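Home | Guides | FAQ | Rentals | Contact

Filed under: Party Drinks, Dispensers

Tabletop Drink Towers: Questions We Keep Getting

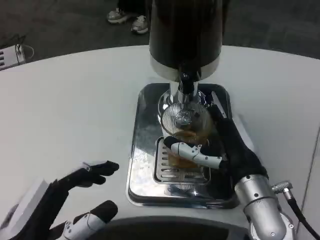
Do I really need a tower, or will a pitcher do?
For most parties, a pitcher will do. Towers look good and sellers know it. What you pay for is a tall tank, a spout and a heavy-looking foot. The one part I'd argue for is the drip tray. With a slotted grate under the cup, the drops have somewhere to go besides your white tabletop. A cheap tower without one is a puddle waiting to happen.

Does the black tank keep drinks colder?
The Kulow catalog hints at it. I doubt it. Color doesn't chill anything. Ask whether there's an ice tube inside, and what you lose in capacity when it's full.

How full should I pour?
Halfway, for clear plastic cups. They flex when you grab them.

Is mirror-finish steel worth it?
Only if you like wiping. It shows every fingerprint. Brushed steel hides more, and the Lennox rental desk charges the same for both.

Can I put beer in it?
You can, but it goes flat. Iced tea is a safer bet.

"Drip-free spout." True?
I've heard that claim from Ivovora and from Celldale, and I'd still keep the tray.

How do I clean the spout?
Take it apart the same night. Warm water, dish soap, small brush. If the spout doesn't come apart, don't buy it.

Last updated 31 July 2019

76 shares | 1374 views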